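Laying a table for one: notes from the November meeting

The November meeting was given over to table setting, which a good many of you had asked for after the supper in the spring. So-ying Choi led it. She ran the dining room at the Halvorsen guest house for years and still sets a proper place for herself at every meal, including breakfast.

Her subject was the single place, with the food on a tray behind it. She thinks most of us make too much work of eating alone or go to the other extreme and eat standing up at the worktop. A tray, a mat, a plate and some decent cutlery will do, and the lot can be put out in the time it takes to boil a kettle.

The tray comes first. So-ying likes a big one with rounded corners and a rim, and she has no objection to a bold pattern. Leaves and flowers in strong colours go well with plain food such as bread, and they show round the edges however much you put out. Set the tray towards the back of the table with its long side facing you, so that everything on it can be reached without stretching over your plate.

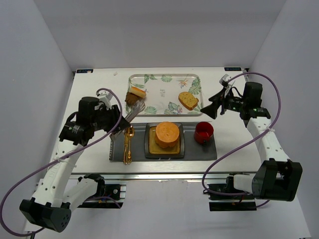 Next is the question of what goes on it. Her advice was to keep bread to one end and anything heavier to the other, with a gap between the two. Bread picks up grease quickly if it sits against meat, and a slice that has gone soft underneath is a poor thing. She puts a serving utensil out as well, even for one person. It saves using your own knife and fork for everything, and a slotted one lets any fat drain off before the food gets to the plate.

There was some discussion of mats. Bostum cloth mats had plenty of support, mainly because they can go in with the tea towels. So-ying prefers a dark mat on a white table. It marks out the place clearly, and crumbs can be seen and shaken off afterwards. She lines it up with the front of the tray and leaves a small space between them — a finger's width is plenty.

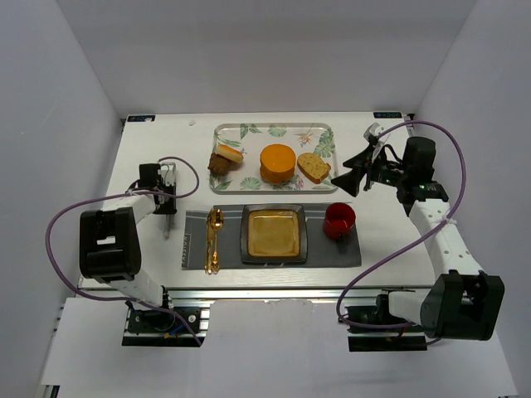
Page 3

The plate goes in the middle of the mat. A square plate needs more care than a round one, as you notice straight away when it is crooked. So-ying sets hers down, steps back and turns it until the edges run with the edges of the mat. A coloured centre is a matter of taste. She is fond of a deep yellow with a dark rim, although she would change it for a plain white plate if the food had a lot of sauce.

On cutlery she was less strict than we expected. Put out what the meal calls for and leave the rest in the drawer. Gold cutlery has become popular again and several members said they had bought some, then worried about looking after it. Wash it by hand in warm water and dry it at once with a soft cloth. Keep it away from scouring pads and lemon juice.

We then had a go ourselves, in pairs, using whatever we had brought from home. The Flondeck trays were much admired, although two of them would not fit on the smaller tables with a mat in front. Measure your table before you buy.
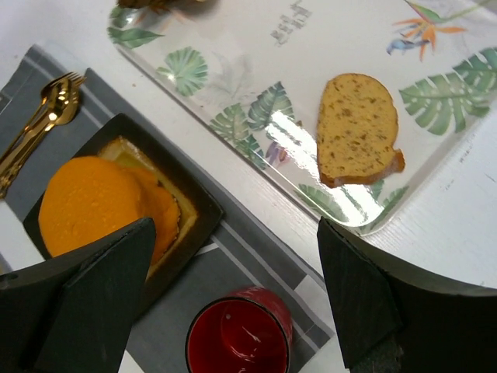
Several people asked about keeping sliced bread fresh once it is out. So-ying cuts only what she means to eat and puts the slice on the tray last, after the plate and cutlery are down. Loaf cake will stand for longer than bread. Either can be covered with a clean napkin if you are called away.

A printed tray should be wiped with a damp cloth and a drop of washing-up liquid, then dried. Do not leave it to soak, and do not stack trays face to face without a sheet of kitchen paper between them — the rims will scratch the pattern in time.

Copies of So-ying's notes are on the side table at the hall, next to the Flatilia catalogue. Please return the catalogue when you have finished with it. The next meeting will be on folding napkins, and members should bring 2 cloth ones each, ironed if possible.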